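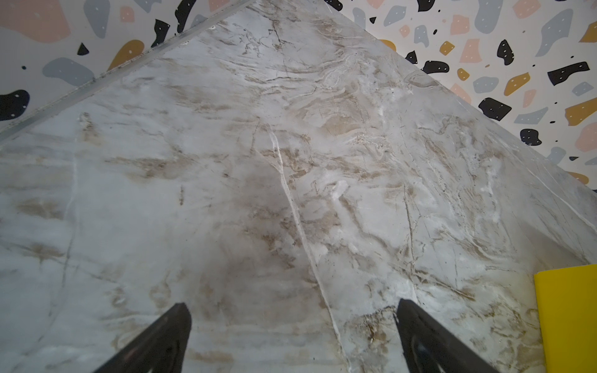 어린이 여러분이 매일 다니는 길과 공원, 도서관에는 저마다 지켜야 할 규칙이 있습니다. 나라 전체에 적용되는 규칙은 '법률'이라고 하고, 한 도시나 고장 안에서만 적용되는 규칙은 '조례'라고 합니다. 법률과 조례는 서로 떨어져 있지 않습니다. 사진 속 대리석에서 가는 줄이 이리저리 갈라져 나가듯이, 큰 법률에서 여러 고장의 조례가 갈라져 나옵니다. 갈라진 줄의 모양이 조금씩 다른 것처럼 고장마다 조례의 내용도 다를 수 있습니다. 두르키사우(Durkisau)시 의회 어린이 자료실에서는 조례가 만들어지는 과정을 차례대로 알려 드립니다.

조례는 누가 만드나요

조례를 만들고 고치고 없애는 일은 시의회가 맡습니다. 시의회는 시민이 선거로 뽑은 의원들이 모여 회의를 하는 곳입니다. 두르키사우시 의회에는 의원 19명이 있습니다. 의원은 자기가 뽑힌 동네의 사정을 잘 알아야 하지만, 결정을 할 때에는 시 전체에 어떤 영향이 있는지도 살펴야 합니다.

시장과 시의원은 하는 일이 다릅니다. 시장은 시청 직원들과 함께 정해진 규칙에 따라 살림을 꾸려 나갑니다. 시의회는 규칙을 정하고, 시청이 일을 제대로 하고 있는지 확인합니다. 이렇게 일을 나누어 맡으면 한 사람이나 한 기관이 모든 것을 마음대로 정하기 어렵습니다.

조례는 어떻게 시작되나요

조례의 첫 모습은 '조례안'이라고 부르는 문서입니다. 아직 정해지지 않은 규칙의 초안이라는 뜻입니다. 조례안은 시의원이 낼 수도 있고 시장이 낼 수도 있습니다. 시민도 조례를 만들어 달라고 요구할 수 있습니다. 우리 시에서는 시민 1000명 이상이 서명하면 의회가 그 요구를 정식으로 검토합니다. 서명은 종이로 받을 수도 있고, 시의 온라인 참여 창구인 노믹스(Nomix)에서 할 수도 있습니다.

어린이는 아직 서명에 참여할 수 없습니다. 다만 의견을 보내는 것은 나이와 관계없이 누구나 할 수 있습니다. 의견서에는 어떤 점이 불편한지, 어떻게 바뀌면 좋겠는지를 적습니다. 글이 길 필요는 없으며, 그림이나 지도를 붙여도 됩니다.

토브스카 공원 이야기

이해를 돕기 위하여 토브스카(Tovska) 공원의 조례를 살펴보겠습니다. 이 공원에는 자전거를 타는 사람과 걷는 사람이 함께 다니는 좁은 길이 있었습니다. 길이 붐비는 오후가 되면 서로 부딪힐까 걱정된다는 의견이 의회에 여러 차례 들어왔습니다. 이에 아기레(Aguirre) 지역의 의원이 공원 안의 자전거 길과 걷는 길을 나누자는 조례안을 냈습니다.

조례안은 먼저 '위원회'로 갔습니다. 위원회는 한 분야의 일을 자세히 살피는 의원들의 작은 모임입니다. 교통을 다루는 위원회도 있고, 교육이나 환경을 다루는 위원회도 있습니다. 공원 조례안은 환경위원회가 맡았습니다. 위원회는 시청 직원에게 길의 너비와 필요한 비용을 물었고, 공원 근처에 사는 시민의 의견도 들었습니다. 이렇게 시민을 불러 의견을 듣는 회의를 '공청회'라고 합니다.

공청회에서는 찬성하는 의견과 반대하는 의견이 모두 나왔습니다. 걷는 길이 따로 생기면 유아차를 끌고 다니기에 편하겠다는 의견이 있었습니다. 길을 나누면 자전거 길이 너무 좁아진다는 의견도 있었습니다. 위원회는 두 의견을 모두 기록하고, 가장 좁은 구간에서는 자전거에서 내려 걸어가도록 하는 내용을 조례안에 더했습니다. 처음 낸 내용을 이와 같이 고치는 일을 '수정'이라고 합니다.
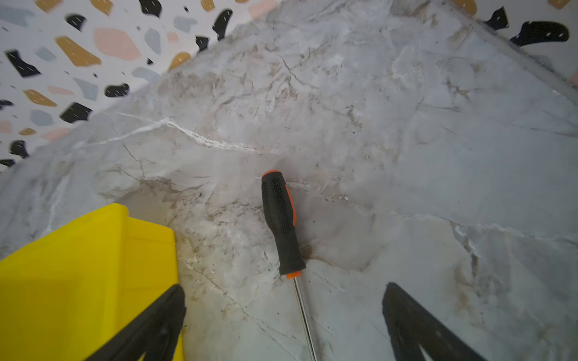 한 어린이 독자는 시민의 의견을 다 듣다 보면 조례를 영영 만들지 못하는 것이 아니냐고 자료실에 물어 왔습니다. 급한 일도 있을 텐데 의원들이 빨리 정하는 편이 낫지 않느냐는 질문도 덧붙였습니다.

의회는 이 문제를 다루기 위하여 기한을 두고 있습니다. 우리 시의 위원회는 조례안을 받은 날부터 80일 안에 검토를 마쳐야 합니다. 기한이 있으면 의견을 들을 시간을 마련하면서도 일이 끝없이 미루어지는 것을 막을 수 있습니다. 시민의 안전이 걸린 급한 조례안은 다른 조례안보다 먼저 검토할 수 있습니다. 그런 때에도 회의 내용은 기록하여 시민에게 공개합니다.

본회의에서는 무엇을 하나요

위원회의 검토가 끝나면 조례안은 '본회의'로 올라갑니다. 본회의는 의원 전체가 모이는 회의입니다. 의장이 회의를 이끌고, 의원은 의장의 허락을 받아 차례대로 말합니다. 다른 의원이 말하는 동안에는 끼어들 수 없습니다.

우리 시의 본회의에서는 조례안을 2번 읽습니다. 첫 번째에는 조례안의 목적과 주요 내용을 듣고 질문을 합니다. 두 번째에는 고칠 곳이 남아 있는지 확인한 다음 투표를 합니다. 회의에 나온 의원의 절반이 넘게 찬성하면 조례안이 통과됩니다. 이것을 '가결'이라고 하며, 통과되지 못한 경우는 '부결'이라고 합니다. 부결된 조례안도 내용을 고쳐 다음 회기에 다시 낼 수 있습니다.

토브스카 공원 조례안은 본회의에서 가결되었습니다. 그러나 투표가 끝나자마자 규칙이 바뀐 것은 아닙니다. 가결된 조례안은 시장에게 보내고, 시장은 이를 시민에게 널리 알립니다. 이 일을 '공포'라고 합니다. 시장이 조례안에 문제가 있다고 판단하면 이유를 적어 의회에 다시 살펴 달라고 요청할 수도 있습니다. 공원 조례는 공포된 뒤 안내판을 세우는 기간을 거쳐 4월부터 시행되었습니다.

조례로 정할 수 없는 것도 있나요

있습니다. 조례는 법률에 어긋나서는 안 됩니다. 예를 들어 법률이 모든 어린이가 학교에 다닐 수 있다고 정하였다면, 어느 도시도 조례로 일부 어린이를 학교에 다니지 못하게 할 수 없습니다. 또 우리 시의 조례는 우리 시 안에서만 힘을 가집니다. 이웃 도시의 공원에 갔을 때에는 그 도시의 규칙을 따라야 합니다.

이미 만들어진 조례도 고칠 수 있습니다. 시간이 흐르면 시민의 생활이 달라지고, 예전에는 알맞았던 규칙이 맞지 않게 되기도 합니다. 조례를 고치는 일을 '개정', 없애는 일을 '폐지'라고 합니다. 개정과 폐지도 새 조례를 만들 때와 같은 순서로 진행합니다.

낱말 풀이

조례: 한 도시나 고장의 의회가 법률의 범위 안에서 정한 규칙
조례안: 아직 의회를 통과하지 않은 조례의 초안
공청회: 중요한 일을 정하기 전에 시민의 의견을 듣는 회의
회기: 의회가 문을 열어 회의를 하는 기간
공포: 정해진 조례를 시민에게 널리 알리는 일

의회 방문 안내

두르키사우시 의회의 본회의는 오전 10시에 시작하며, 어린이는 보호자나 선생님과 함께 방청석에서 회의를 볼 수 있습니다. 방청석에서는 손뼉을 치거나 큰 소리로 말할 수 없습니다. 학급 단위의 방문 신청과 어린이 의견서 제출은 노믹스의 어린이 게시판에서 받습니다.

두르키사우시 의회 어린이 자료실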